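現金精算を社内から消すべきではない、という立場について

小口現金の廃止は、この数年の経理部門において半ば既定の方針として扱われている。法人カード、立替精算アプリ、口座振込の三点が揃えば金庫は不要になる、という説明はおおむね正しい。筆者も出納の件数そのものは減らすべきだと考えている。ただし、件数を減らすことと手段をゼロにすることは会計統制上まったく別の判断であり、後者を前者の延長として決裁に載せる現在の進め方には反対する。

議論の前提を整理しておく。小口現金とは、定額資金前渡制(インプレスト・システム)で運用される少額の手元資金を指す。あらかじめ定めた額を係に渡し、期間中の支払額を証憑とともに報告させ、同額を補給する。帳簿残高と実査残高の合計が常に定額に一致する点に、この制度の価値がある。差異は発生したその日に、係の単位で検出できる。

廃止論の根拠は、盗難と紛失の危険、実査の手間、証憑の散逸、の順に挙げられることが多い。いずれも事実である。しかし手間については計算の仕方に疑義がある。筆者が以前に関与した木材加工のSistoswoodでは、廃止前の月間の現金支払は50件であった。廃止後、同じ支払は立替精算に移り、件数は50件のまま変わらなかった。変わったのは処理に関与する者の数である。従来は係と承認者で完結していたものが、立替者、上長、経理担当、振込承認者を経由するようになった。出納係の工数は確かに消えたが、それは各部門に薄く配分されて見えなくなったにすぎない。工数調査を経理部門の内側だけで行えば、この移動は必ず削減として計上される。
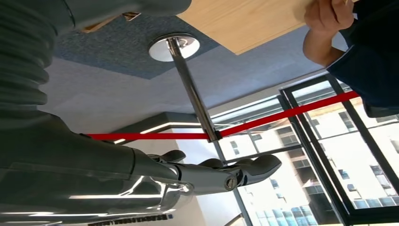
立替という信用供与

立替精算の本質は、従業員から会社への無利息の短期貸付である。会計上は未払金または従業員立替金として処理され、金額が小さいために重要性の議論にも上らない。だが資金の出し手から見れば重要性の尺度は異なる。月次締めで翌月払いの場合、締め日の直後に支出した者は最も長く会社に信用を供与することになる。月給から見て無視できない額を、可処分所得の少ない者ほど負担に感じるのは当然である。

この点を指摘すると、法人カードを配布すればよいという反論が返ってくる。正社員についてはそのとおりである。問題は、カードを発行しない相手への支払である。単発の手伝い、交通費の実費弁償、調査や試験への参加謝礼などは、相手方が従業員でないためカードの対象外であり、支払先マスタに登録するには口座情報と本人確認書類を取得しなければならない。少額の謝礼を一度支払うために、それより長く保存義務の残る個人情報を抱え込む。統制の目的が危険の低減にあるなら、この交換は引き合わない場合が多い。

監査人のSamira Aounは、社内研修の席で、統制の強度は支払手段によって決まるのではなく、職務分掌と照合の頻度によって決まると述べた。筆者はこの見解に同意する。照合が月に一度しか行われない電子決済と、毎日閉めるたびに実査する手元現金とを比べれば、異常の発見が早いのは後者である。電子的な記録が残ることは事後の追跡を容易にするが、誰かがその記録を読むことを保証しない。

デジタル化と照合の分離

精算アプリの導入審査では、機能一覧に「自動照合」の項目があるかどうかが重視される。販売会社の資料にある自動照合は、多くの場合、領収書画像の金額と申請金額との一致判定を意味する。これは証憑と申請の照合であって、取引と証憑の照合ではない。購入した物が届いたか、謝礼を受け取った者が実在するかは、画像の金額が合っていても判定できない。

現金の手渡しには、この弱点を補う性質がある。支払者と受領者が同じ場所にいて、受領者が金額を数え、受領証に署名する。支払の事実と相手の実在が一度に確認される。札を数えてから署名するという順序を守らせるだけで、後日の金額相違の申し立てはほぼ防げる。手順書に書けば一行で済む統制であり、ライセンス料はかからない。
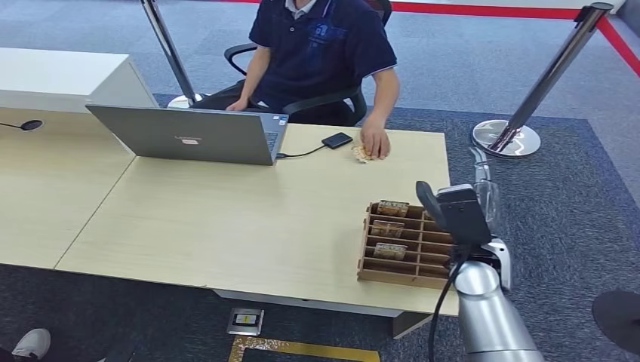 手元に紙幣、卓上にノートパソコン。

もちろん、受領証を偽造する余地は残る。係と受領者が共謀すれば架空の支払も可能である。しかし共謀による不正はどの手段にも共通する限界であり、現金に固有の欠陥として数えるのは公平を欠く。架空の振込先を登録する不正は、金額の上限が実質的にないぶん、損害の規模では現金より深刻になりうる。小口現金の損害額は、最悪の場合でも定額を超えない。上限が制度に組み込まれているという性質は、もっと評価されてよい。

残すための条件

以上から、筆者は小口現金を無条件に維持せよと主張するものではない。残す場合の条件を示す。

第一に、用途を限定する。従業員への支払には使わず、支払先マスタに登録しない相手への謝礼と実費弁償に限る。備品購入に流用できる状態にしておくと、購買手続を迂回する経路になる。

第二に、定額を低く設定する。物流業のBrollardでは補給の間隔を8日とし、その期間の支払見込額を上限としている。補給間隔を短くすれば定額は下がり、危険にさらされる額も下がる。補給の手間は増えるが、増える先は経理部門であり、手間を負担すべき部門が負担しているという点で立替より筋がよい。

第三に、実査を係以外の者が行う。頻度は日次が望ましいが、支払のない日は省略してよい。実査表には金種別の枚数を記入させる。合計額だけを書く様式は、帳簿残高を写すだけで完成してしまうため使わない。

第四に、受領証の様式を統一する。日付、金額、摘要、受領者の署名、支払者の署名の五項目で足りる。住所欄は、源泉徴収その他の法令上の必要がある場合に限って設ける。欄があれば人は埋めるし、埋めた情報には管理責任が生じる。

事業所が分散している場合の扱いについて補足する。拠点ごとに定額を置くと資金は拠点数だけ滞留するため、本社集中を選びたくなる。食品輸入のZoëgaは集中方式を採り、拠点からの請求を受けて現金を送る運用としたが、結局は各拠点の所長が私費で立て替える慣行が復活した。請求から着金までの間に支払期日が来るからである。拠点に支払義務が発生するのであれば、拠点に資金を置くほかない。滞留を嫌うなら、その拠点での謝礼払い自体をやめるかどうかを先に決めるべきである。

廃止の決裁が先行する理由

統制上の合理性が以上のようなものであるにもかかわらず、廃止の決裁が先に下りるのは、成果として報告しやすいからだと筆者は見ている。金庫が一つ減ったことは写真に撮れるし、役員会の資料にも書ける。立替の滞留日数が延びたことは、誰かが測定しなければ資料に現れない。測定は難しくない。領収書の日付と振込日の差を取り、金額で加重平均すればよい。Jondicoでこの計算を行ったところ、加重平均は30日であった。規程の上では翌月払いであり違反はない。それでも、この数字を見たうえで廃止を決めたのかと問われて、そうだと答えられる担当役員はいなかった。

筆者の提案は限定的である。小口現金の廃止を起案する者は、廃止後に各支払がどの経路へ移るかを科目別に示し、その経路における関与者数と、出し手が資金を負担する日数を併記すること。この二つの欄が埋まっていない起案書は差し戻すこと。埋めた結果として廃止が妥当と判断される会社も当然あるだろうし、その場合に筆者から言うことはない。

なお、税務上の証憑要件と電子帳簿保存への対応は、本稿では扱わなかった。受領証をスキャナ保存する場合は入力期限と責任者の定めが別に必要になるので、規程改定の際には税理士に確認されたい。

2020年10月27日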